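4.2 Pointer use and wrist complaints among claims staff

The second part of the study looked at how office workers in Wiston use a pointing device over a full shift. We recruited 95 employees from two insurance offices, both of which process paper and electronic claims. All of them worked at a fixed desk for at least six hours a day. Staff who used a trackpad as their main device were left out of this part and are covered in Section 4.4.

Each participant filled in a short diary in June, once before lunch and once at 4 p.m. The diary asked about stiffness in the wrist, soreness in the forearm, and tingling in the fingers, each on a five-point scale. Click and scroll counts were logged by a small program on the workstation. The program did not record what was clicked or typed.

Median use was 2,000 clicks per shift. Scrolling varied much more than clicking. Staff who checked long policy documents scrolled almost without pause in the morning, while those on the phone desk went for long stretches without touching the device. Afternoon soreness was higher in the document group, and the difference held after we adjusted for age and years in the job. Click count alone was a weak predictor.

Desk height mattered more than we expected. Workers whose elbow sat below the desk surface reported more wrist stiffness at both diary times. Chair armrests gave mixed results. Some people set them too high and raised their shoulders, and this may have canceled any benefit to the wrist. Jafri and Montes reported a similar pattern in their work with library catalogers, although their sample was smaller and used a different scale.

We did not assign devices. Most participants used the mouse that came with the workstation, a plain wheel mouse of the general kind in Figure 2. A few had brought their own from home, and we kept them in the analysis. Removing them changed none of the main results.

Two limits should be noted. Diary entries depend on memory, even over half a day, and the afternoon entry may have been colored by a hard shift. We also had no measure of grip force, so we can't separate light users from those who squeeze the device all day.

Figure 2. Black computer mouse with a central scroll wheel.

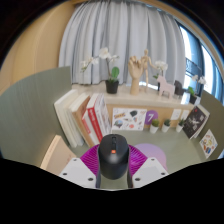

Leonor Carrilho: Did you ask which hand people used? In my office the left-handed staff all mouse with the right, and I'd expect their forearm scores to look different from everyone else's.

2 comments | 500 shares

Related items
Armrest height and shoulder load in call centers
Paper diaries and screen diaries compared
Trackpad use in small offices

Contact the editors | Copyright Rirari Papers | Back to top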